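Draltska Biography Desk
Minutes of the Editorial Policy Meeting

The meeting was called to order at 10:00 a.m. by the chair. A quorum was present. The minutes of the previous meeting were approved with one correction: the word "spouse" in item 3 was changed to "partner."

1. Ages and dates of birth

The desk reviewed the practice of stating a subject's age in profile text. Members noted that ages written out in a sentence go out of date within a year and that several profiles now give an age that does not match the birth date in the same paragraph. A check of 75 profiles in the television section was presented.

It was moved and seconded that profiles give the date of birth only, with the age filled in by the page template. The motion carried.

Where only a birth year can be confirmed, the age field will be left blank. Zodiac signs will be dropped from profiles that do not have a confirmed day and month.

2. Net worth figures

The desk discussed the use of estimated net worth. One member asked that the section be removed from all profiles. Another stated that readers look for it and that it should stay if a source is named. After discussion, the following was agreed:

A net worth figure may be published only with a named source and the year of the estimate.
Figures copied from other profile sites will not be accepted as a source.
Salary ranges based on job title alone will be taken down.

The motion carried, with one member opposed.

3. Family members and minors

The desk confirmed that children under 18 will not be named unless the subject has named them in a published interview. Names of schools will be removed in all cases. The legal reader will send revised wording before the next meeting.

4. Page system

The move from Aren to Alis was reported to be on schedule. Over 700 profiles have been transferred. Redirects for married and maiden names are still being entered by hand. Kokkonen has quoted for an automatic redirect tool, and the desk asked for a second quote before deciding.

Members reported that the "Early Life" heading appears twice on some transferred pages. The page team will correct this.

5. Page layout test

The desk looked at a test page from the new system.
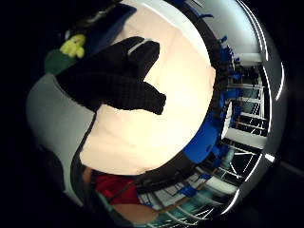 DRALTSKA, February – Readers may now ask for a correction to any profile by using the form at the foot of the page. Requests should state the line in question and give a source that can be checked. The desk will reply to each request in writing.

The layout was approved. The dateline will be set in capitals for the place and regular type for the month.

6. Correction requests

The desk has 50 open requests, most of them on height, marital status and place of birth. These will be shared out among section editors. Requests from a subject or a subject's representative will be handled first.

7. Other business

The Saturday publishing slot will be kept for updates to existing profiles. New profiles will run on weekdays.

The meeting was adjourned at 11:40 a.m.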